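Plostia K4 Corn Stripper: Nine Weeks in a Small Kitchen
Reviewed by Lyle Blackwood, September 29, 2024

The Plostia K4 is a hand-operated tool for taking kernels off the cob. It has a ring of stainless teeth set in a plastic collar, a two-piece handle, and a catch cup that screws on underneath. I bought mine at full price after the hinge on my old Uvari let go in the middle of a freezer batch.

Most of what has been written on the K4 repeats the box. The box says it fits any cob. The ring has a fixed bore, so it fits cobs within a certain range, and late-season corn from the farm stand is often above it. On a fat cob the teeth ride into the woody part and the push gets hard at the midpoint. On a thin one they leave a layer of kernel bottoms behind, and these have to come off with the back of a knife.

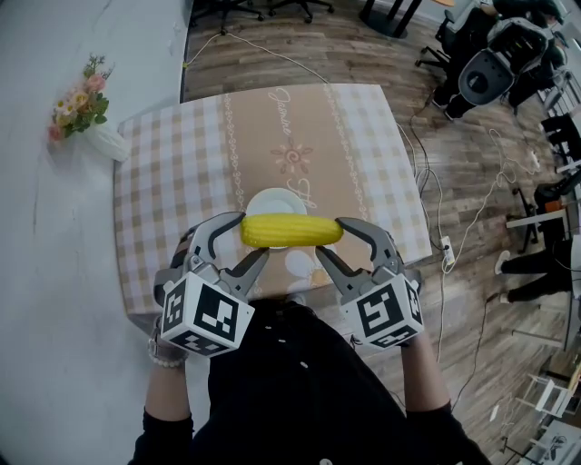

Do you need to boil the corn first? A short blanch of 4 minutes helps, followed by cold water. Raw kernels come off cleanly too, but they spray more and the milk gets into the threads of the cup.

Start with the narrow end. Seat the ring square to the cob before applying any pressure, then push with a quarter turn back and forth. If the ring starts crooked it stays crooked, and backing it out tears the row. The manual shows a full continuous twist. I tried this on several cobs and got more broken kernels than with the short turn.

The handle is the best part of the design. It is wide, it has no seam under the palm, and it stays put with wet hands. The Uvari had a raised logo right where the thumb goes. The McAlister wood-handled model is nicer to hold than either, but it can't go in the dishwasher and the blade is a single straight edge, so it is really a different kind of tool.

Capacity of the cup is one large cob or two small ones. Past that the kernels pack up against the ring and the next push forces them out the vent slots. Empty it early.

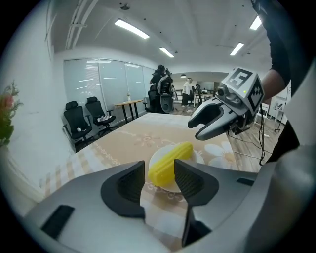 Photo: Reginald Wojcik

Cleaning takes longer than stripping. The silk wraps around the base of the teeth and a sponge will not reach it. A stiff bottle brush does, or a wooden skewer worked around the ring. Rinse right away; dried starch needs an overnight soak. The cup and handle are rated for the top rack. I wash the ring by hand and dry it standing up - water sits in the collar otherwise and smells by the next day.

Wear so far: the teeth show no visible rounding after over 1000 kernels' worth of whatever unit you prefer, which in my case was two freezer batches and a good many suppers. The cup threads have loosened slightly. Clullel sells a replacement cup that fits, though the lid does not.

Good: handle, tooth steel, price of spare rings.
Bad: fixed bore, silk trap, misleading manual.

Rating: 7 for medium cobs, 4 for anything large. I plan to run the wide ring when it ships in October and will add the results to this page.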